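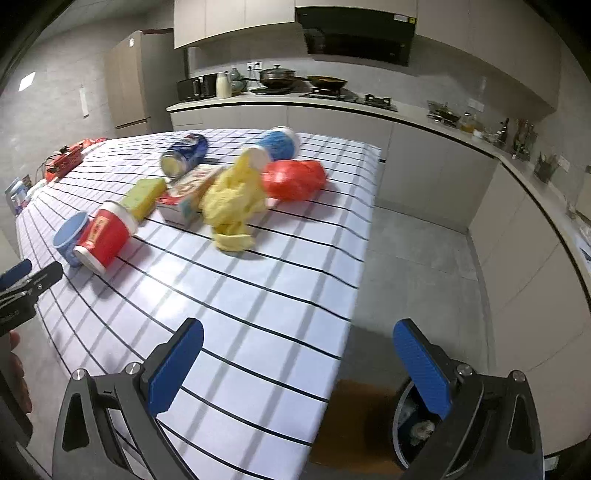

The Slow Art of Clearing a Table

Mehwish Bajwa has picked up 403 paper cups since January and would like it known that she does not enjoy tidying. At home, she says, the cups stay where they fall.

At Carnel, a small robotics outfit, she is paid to clear a kitchen table with a pair of hand-held grippers, then mess it up and clear it again. Each pass becomes a lesson. The robot, which has no kitchen of its own, is supposed to study the lessons and learn what to do with a crumpled bag.

Bags are the trouble. A can on its side has one shape and keeps it. A bag has a new one every time you look over, and the blue-padded fingers have to find a fold worth pinching. Bajwa's advice to newcomers is to slow down, then slow down again, then stop sighing, as it makes your wrists move.

The project is called Drana, and its target is 2578 good passes. A pass is good if Humaira Pirzada says it is. She reviews them in the evening with a mug of tea and a short list of crimes: hurrying, dithering, and swapping hands halfway through for no reason a machine could follow.

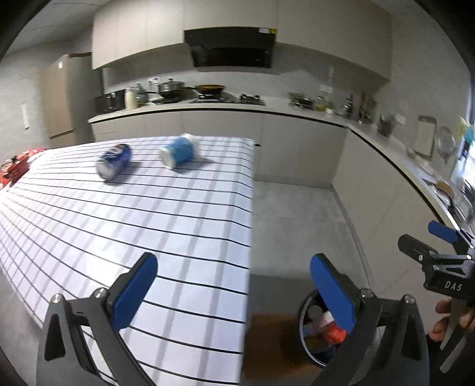
Her strictest rule concerns mistakes. Drop a cup and you may pick it up again, calmly, the way you would if your mother-in-law were watching – the robot will drop plenty, and it needs to see how a person recovers. What it doesn't need is the little kick under the table.

Bajwa threw out her first 100 passes herself. "I looked like I was defusing the sponge," she says. She still has her doubts about the bags.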